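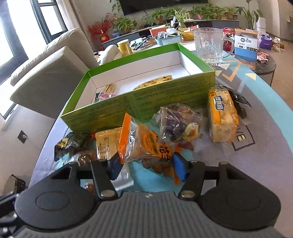
그림 1. 원형 탁자 위 간식 포장 담기 작업. 핸드헬드 그리퍼의 파란색 손끝 패드가 주황색·투명 포장의 간식 봉지를 물고 있다.

서비스로봇 응용 강의노트 6: 가사 및 현장 정리 작업은 어디까지 자동화되는가

인쇄하기 | 이메일로 보내기
공유 16 댓글 3

6.1 문제 설정

이번 주의 질문은 단순하다. 사람이 별다른 교육 없이 수행하는 집안일과 작업장 잡무를 현재의 기계가 대신할 수 있는가. 5주차까지 다룬 용접, 팔레타이징, 나사 체결은 대상물의 형상과 위치가 사전에 주어지는 작업이다. 가정의 정리 작업에는 그런 전제가 없다. 같은 탁자라도 어제와 오늘의 물체 구성이 다르고, 물체의 절반은 도면도 CAD 모델도 없는 포장재이다.

본 노트에서 "할 수 있다"는 표현은 다음 세 조건이 모두 충족된 경우에 한하여 사용한다.

(가) 작업자의 원격 조작이나 중간 개입이 없을 것
(나) 처음 보는 공간에서 재보정 없이 시작할 것
(다) 실패를 스스로 감지하고 다시 시도하거나 정지할 것

시연 영상 대부분은 (가)에서 탈락하거나, (가)를 만족하더라도 (나)를 언급하지 않는다. 자료를 읽을 때 배속 여부와 편집점도 함께 확인한다.

6.2 작업의 분해

그림 1의 작업을 기준으로 생각한다. 사람에게 주는 지시는 "과자를 상자에 담아라" 한 문장이면 된다. 기계의 입장에서는 최소한 다음 단계로 나뉜다.

1) 담을 대상과 담지 않을 대상의 구분
2) 겹친 포장재의 개별 분리
3) 파지점 선정과 접근 방향 결정
4) 파지, 들어올리기, 이송
5) 상자 내부의 빈 공간 탐색 및 놓기
6) 종료 판정

1)은 흔히 과소평가된다. 상자 뒤쪽에는 손잡이가 달린 투명한 유리 머그가 있고 그 옆에 흰색과 파란색의 제품 상자가 있다. 머그는 담을 대상이 아니다. 제품 상자는 지시문만으로는 판단할 수 없다. 보조 탁자 위의 구겨진 분홍색·흰색 포장지 역시 내용물이 있는지, 버릴 것인지 영상만으로 확정되지 않는다. 범주 인식 정확도가 높아도 의도 해석이 틀리면 작업은 실패이다.

2)와 3)의 난점은 재질에서 온다. 투명 필름은 깊이 센서의 측정값에 구멍을 만들고, 광택 면은 창으로 들어오는 주광을 반사하여 경계 검출을 흔든다. 무늬가 있는 식탁보는 배경 분리를 추가로 어렵게 한다. 청록색·회색·흰색 바탕에 흰 기하학 선과 글자 일부가 인쇄된 천 위에서는 색상 기반 분할기가 선을 물체 가장자리로 오인하기 쉽다.

6.3 파지: 평행 집게와 포장재

2지 집게는 구조가 단순하고 제어 변수가 적어 가사 조작 연구에서 널리 쓰인다. 손끝에 연질 패드를 대면 접촉 면적과 마찰이 늘어난다. 다만 봉지류에서는 다음 사항이 문제가 된다.

- 봉지는 강체가 아니다. 파지 후 내용물이 아래로 쏠리면 무게중심이 이동하고, 놓는 순간의 자세가 집을 때와 달라진다.
- 톱니 모양 밀봉부는 얇아서 잡기 쉬우나 회전을 억제하지 못한다.
- 몸통을 잡으면 안정적이지만 파손되기 쉬운 내용물은 부서진다. 힘 상한을 포장별로 바꾸어야 하며, 그 정보는 접촉 이전에 주어지지 않는다.
- 막대형 포장은 상자 안에서 방향을 맞추어야 하므로 이송 중 재정렬 동작이 필요할 수 있다.

흡착 패드는 평평한 상자에 유리하나 주름진 필름에서는 누설이 생긴다. 창고의 피킹 장비가 흡착과 집게를 병용하는 이유이다. 가정용 기기에서 이 구성을 그대로 쓰면 진공 펌프의 소음과 크기가 부담이 된다.

6.4 사례 검토: Holleo와 Brarkent

Holleo의 탁상 정리 시제품은 학과 실습실에서 상자 담기 과제를 183회 시행하였다. 물체는 시행마다 무작위로 섞었고, 개입 없이 끝난 비율은 대략 3분의 2였다. 실패는 한 번에 두 봉지가 딸려 오는 이중 파지와, 놓기 단계에서 상자 벽에 걸리는 경우에 몰렸다. 인식 실패로 분류된 건은 예상보다 적었다. 다만 조명을 고정한 조건이었으므로 (나)를 만족한다고 보기 어렵다.

Brarkent는 작업장 쪽 사례이다. 부품함 보충이라는 한정된 업무에서 용기 규격을 통일하고 투입 위치를 지그로 고정하였다. 이 조건에서는 100회 연속 무개입 운전을 달성하였다. 로봇의 성능보다 환경의 표준화가 기여한 결과이며, 같은 장치를 혼합 포장 구역으로 옮기자 작업자가 다시 배치되었다.

두 결과를 직접 비교하지 않도록 주의한다. 대상물, 허용 오차, 실패의 정의가 모두 다르다.

6.5 속도와 비용

가사 작업의 경제성은 주기 시간만으로 계산하지 않는다. 사람이 부재중일 때 수행된다면 느려도 무방하다. 반면 무인 상태에서의 실패 비용은 커진다. 유리 용기를 넘어뜨린 로봇이 그 사실을 감지하지 못하면 이후의 모든 동작이 손실을 키운다. Suominen 비용 모형은 이 점을 반영하여 작업당 비용을 장비 상각비, 감독 시간, 복구 비용의 합으로 둔다. 감독 시간이 사람의 직접 수행 시간보다 길면 자동화의 이득은 없는 것으로 처리한다.

6.6 현재 수준에 대한 잠정 판단

바닥 청소: 조건부 가능. 접촉 조작이 거의 없고 실패 시 정지하면 된다.
규격 용기 이송: 가능. 단, 설비 개조가 선행된다.
혼합 포장재 담기: 제한적. 단일 층으로 펼쳐진 경우와 겹쳐 쌓인 경우의 차이가 크다.
세탁물 개기: 제한적. 형상 추정과 소요 시간 모두 미해결이다.
탁자 전체 정리: 불가. 6.2의 1)과 6)이 해결되지 않았다.

위 판단은 2023년 6월 30일 기준이며 11월 개정판에서 재검토한다.

6.7 과제

Kusach 실습 키트의 집게 모듈을 사용하여 봉지형 포장과 상자형 포장의 파지 실패를 기록한다. 실패는 미파지, 이중 파지, 이송 중 낙하, 놓기 불량으로 분류하고, 분류가 애매한 건은 비고란에 남긴다. 조명 조건과 받침면의 무늬를 반드시 적는다. 보고서에는 성공 영상만 첨부하지 않는다.

관련 자료
강의노트 5: 팔레타이징과 정형 작업
강의노트 7: 변형 물체의 모델링
실습 안내: Kusach 집게 모듈 보정 절차
읽을거리: Suominen 비용 모형 요약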